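# Lanside Recipe Cards

Hello! I'm typing up the handwritten recipe cards from my old street in Lanside, and this is where they live. There are 70 so far, one text file each, mostly puddings (we were that sort of street).

Each file has a title, the ingredients, the method and a `notes` line for anything scribbled in the margin. I've kept the spellings as written, so "marjarine" stays. Oven settings are a mess — 17 cards just say "hot" and I've left them alone.
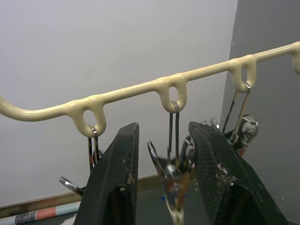
*Metal bits on the coated rack, three of the loops in use.*

Weights are in ounces unless the card says otherwise. If you want grams, Joaquim Meireles wrote a little script called `convert.py`, and it copes with nearly everything except "a teacup". Chutima Saengthong checked my typing against the cards and caught some 40 slips, bless her!

Still to do: the jam cards, and a proper index. Last update 29/06/2018. Use whatever you like, and do send me corrections.

We use cookies to improve your experience. Accept | Manage settings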